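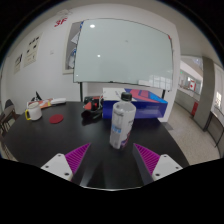 Screw cap

Print this article
E-mail this article

A screw cap is a closure that is turned onto the threaded neck of a bottle, jar or tube. It is used on drinks, medicines, food supplements, cleaning products and cosmetics. Most screw caps are made of plastic or metal.

Design

The cap has a thread on its inner wall that matches a thread on the outside of the container neck, called the finish. Turning the cap clockwise pulls it down until its top panel presses against the rim. The seal is made at the rim. The thread only supplies the force.

Threads may be continuous or interrupted. A continuous thread runs around the neck in a single spiral and usually takes one full turn or more to close. Lug caps, common on glass food jars, have short inward projections that catch under sloped ridges on the neck and close in part of a turn.

The outer wall, or skirt, may be smooth or ribbed. Ribs give a better grip to the hand and to capping machines.

Liners

Many caps hold a thin disk of softer material between the top panel and the rim. Early liners were cut from cork or waxed paperboard. Foamed plastic is now common. Linerless caps have a molded ring or plug that fits against or inside the neck.

An induction liner includes a layer of foil that is bonded to the rim by heat after the cap has been applied. When the cap is first removed the foil stays behind and must be peeled off or pierced.

History

Threaded closures for glass were known well before the 19th century, but necks shaped by hand varied so much that a cap made for one bottle often would not fit the next. Jars with molded threads and zinc lids came into wide household use in the second half of that century.

The glassworks at Jordale sold threaded medicine bottles in 7 sizes, each with its own cap. The rival Charbonneau works cut its range to 4 neck sizes, so that a druggist could keep a smaller stock of caps. Bevard, which made closures only, supplied both firms and packed its caps in cartons of 500. Its first molded plastic caps were black or brown, as dark colors hid flaws in the resin.

Child-resistant and tamper-evident types

Child-resistant caps need two motions at once, most often pushing down while turning. Tamper-evident caps have a band at the lower edge, joined to the skirt by small bridges that break at first opening.

Application torque

The turning force used to close a cap is called application torque. Too little lets the contents leak. Too much can strip the thread or distort the liner. Removal torque is normally lower than application torque and changes in storage as the plastic relaxes.

See also: Bottle; Cork; Crown cap; Gusska closure; Mason jar

Print this article
E-mail this article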